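빌드 서버 Gresis 이전 점검표 (코멘트 포함판)

적용 대상: 저장소를 물고 있는 빌드 서버를 다른 장비로 옮기는 모든 작업
작성 시점: 10월, 지난 이전 작업 직후
표기: [통과] [보류] [실패] [해당 없음]

코멘트는 담당자가 점검하면서 바로 적은 것입니다. 점잖게 고치려다가 그대로 두었습니다.

1. 작업 전 동결

1-1. 메인 브랜치 푸시 차단 여부 [통과]
코멘트: 훅으로 막았습니다. 공지로 막으려던 지난번에는 공지 이후 푸시가 더 늘었습니다. 다들 막차를 타고 싶었던 모양입니다.

1-2. 예약 작업 중지 [보류]
코멘트: 스케줄러에 등록된 것은 모두 껐습니다. 스케줄러에 등록되지 않은 cron이 하나 더 있었고, 이름이 test2_final이었습니다. 테스트도 아니고 최종도 아니었습니다. 운영 배포본을 만드는 작업입니다.

1-3. 진행 중인 빌드 종료 확인 [통과]
코멘트: 대기열 60개를 비우는 데 오전이 다 갔습니다. 강제 종료는 하지 않았습니다. 강제 종료하면 잠금 파일이 남고, 잠금 파일은 새 서버까지 성실하게 따라옵니다.

2. 백업

2-1. 저장소 전체 백업 [통과]
코멘트: 미러 클론으로 받았습니다. 작업 사본 압축은 백업으로 인정하지 않습니다. 작년에 인정했다가 태그 140개를 손으로 다시 달았습니다.

2-2. 복원 시험 [실패 후 통과]
코멘트: 첫 시도에서 디스크가 모자랐습니다. 백업을 복원해 보기 전까지 백업은 그냥 큰 파일입니다. 이번 것은 특히 컸습니다.

2-3. 빌드 산출물 백업 [해당 없음]
코멘트: 소스에서 다시 만들 수 있다는 것이 공식 입장입니다. Demar 모듈은 예외로 하고 조용히 따로 복사해 두었습니다. 컴파일러 버전을 아는 사람이 없습니다.

2-4. 백업본 보관 위치가 대상 장비와 다른 곳인지 [통과]
코멘트: 이런 항목이 왜 있는지 묻지 말아 주세요.

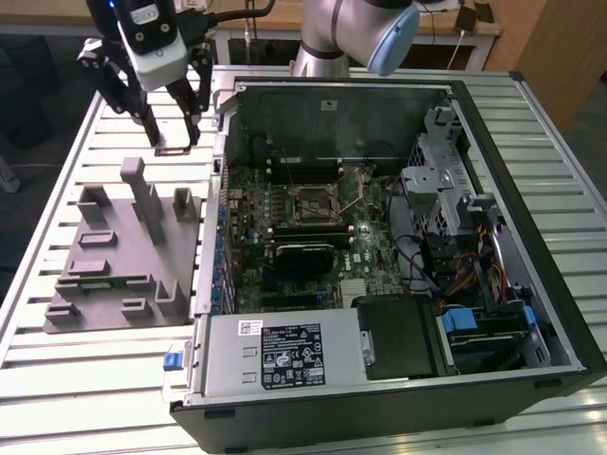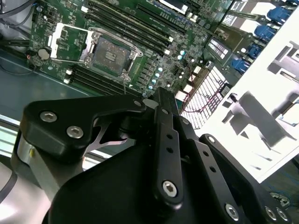 3. 비밀값과 권한

이 절은 매번 가장 오래 걸리고 매번 가장 짧게 잡힙니다. 서명 키, 배포 토큰, 패키지 저장소 계정을 한꺼번에 옮기면 어느 것이 깨졌는지 알 수 없으니 하나씩 옮기고 그때마다 시험 빌드를 돌리십시오. 옮긴 값이 채워졌는지는 화면에 목록이 떴다는 것만으로 판단하지 않습니다. 항목 이름은 있는데 값이 빈 변수는 위 사진의 CPU 없는 소켓과 비슷해서, 자리는 번듯하게 갖춰져 있어도 계산해 줄 것이 없습니다. 빌드 로그에는 대개 '인증 실패'가 아니라 '알 수 없는 오류'로 나옵니다.

3-1. 서명 키 이전 및 지문 대조 [통과]
코멘트: 지문은 앞뒤 네 자리만 보지 말고 전부 대조. 눈이 아프면 diff를 쓰면 됩니다.

3-2. 배포 토큰 재발급 [통과]
코멘트: 기존 토큰을 복사하지 않고 새로 발급했습니다. 기존 토큰의 설명란에는 '임시'라고 적혀 있었고 만료일은 없었습니다.

3-3. 빈 환경 변수 검사 [실패]
코멘트: 세 개가 비어 있었습니다. 하나는 원래 서버에서도 비어 있었는데, 채웠더니 빌드가 깨졌습니다. 다시 비웠습니다. 사유는 다음 회차로 이월.

3-4. 서비스 계정 권한 축소 [보류]
코멘트: 관리자 권한을 빼면 Bergeron 배포 스크립트가 멈춥니다. 스크립트가 /tmp 아래에 무엇을 쓰려고 관리자 권한을 요구하는지 확인 중입니다.

4. 이전 후 검증

4-1. 커밋 수 대조 [통과]
코멘트: 양쪽 모두 1,740개. 처음에는 원본이 더 많게 나왔는데, 명령에 --all을 한쪽에만 붙인 탓이었습니다. 점검표에 명령 전문을 적어 두자는 의견이 있어 적어 둡니다.
git rev-list --all --count

4-2. 전체 테스트 실행 [보류]
코멘트: 881개 중 하나 실패. 시간대 설정 문제로, 새 서버가 UTC였습니다. 테스트가 한국 시간을 가정하고 있다는 사실은 테스트 이름에도 주석에도 없습니다. 서버를 고칠지 테스트를 고칠지 논의가 길어져 우선 보류로 둡니다.

4-3. 동일 커밋 산출물 비교 [통과]
코멘트: 해시가 달라서 잠시 소란이 있었습니다. 빌드 시각이 바이너리에 박혀 있었습니다. 시각을 고정하고 다시 만들어 일치 확인.

4-4. 알림 연동 [통과]
코멘트: 실패 알림이 정상적으로 옵니다. 성공 알림도 옵니다. 둘의 제목이 같습니다. Jestix 쪽 템플릿 수정을 요청했습니다.

5. 되돌리기

5-1. 되돌리기 절차 문서 존재 [통과]
코멘트: 존재는 합니다.

5-2. 되돌리기 절차 문서가 현재 구성과 일치 [실패]
코멘트: 2단계에 나오는 호스트 이름이 이미 없는 장비입니다. 5단계는 '필요시 적절히 조치'라고만 되어 있습니다. 둘 다 다시 썼고, 재검토 전까지 실패로 표시합니다.

5-3. 구 서버 보존 기간 합의 [보류]
코멘트: 한 달 안과 '당분간' 안이 있습니다. 당분간으로 합의된 장비가 현재 두 대 더 있습니다.

6. 동결 해제

6-1. 푸시 차단 훅 제거 [통과]
코멘트: 오후 6시에 제거. 첫 푸시는 README 오타 수정이었습니다.

6-2. test2_final 재등록 [통과]
코멘트: 스케줄러에 정식으로 올렸습니다. 이름은 바꾸지 못했습니다. 다른 스크립트 두 개가 이 이름을 찾습니다.

다음 회차 이월 항목: 1-2, 3-3, 3-4, 4-2, 5-2, 5-3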